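Clulach Bench Kit: Frequently Asked Questions

Everything people ask us before buying, plus a few things they ask after.

What does the kit do?
It takes desktop computers apart. You bring the arm, we supply the gripper fingers, the wrist camera mount, a printed fixture plate and the software that plans the moves. Memory, drives and cards are what it does best.

Which arms does it fit?
Most small six-joint arms with a standard tool flange. The full list is on the Compatibility page. If yours isn't on it, write to us before you order and save everyone the return shipping.

Will it open the case for me?
No. Side panels come off by hand, and so do any screws holding a part in. We tried teaching it side panels. There are 18 ways to hold one on, and at least two were designed by someone with a grudge.

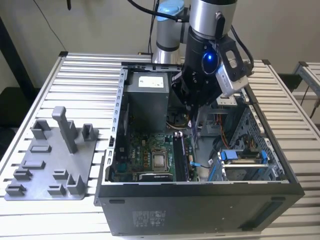

Do I need to clamp the computer down?
A full tower on its side usually stays put. Small cases slide, so use the rubber feet in the accessory bag. Keep the fixture plate bolted down in either case, and don't move it after calibration unless you enjoy calibration.

What about all the cables?
Loose wires are the main cause of failed picks. Tuck what you can. If the planner can't find a clear path it stops and asks for help, which it does more politely than most of my coworkers.

How many computers has it been tested on?
3,712 at last count, at our shop and at Whitfield, our pilot recycling site. The oldest one still had a floppy drive. The kit left it alone, out of respect or confusion.

Does it work with Bevavitz software?
Yes, version 4 and up. Kitden users need the free adapter.

How long do the fingertips last?
Plan on swapping the pads every 2,000 picks. Some customers get to 4,000 and email us about it, and then email us again about the dropped memory stick.

Can I try it first?
Demo slots open again in April. Write to Esperanza Kapoor at the sales desk and tell her which arm you have. She will ask anyway.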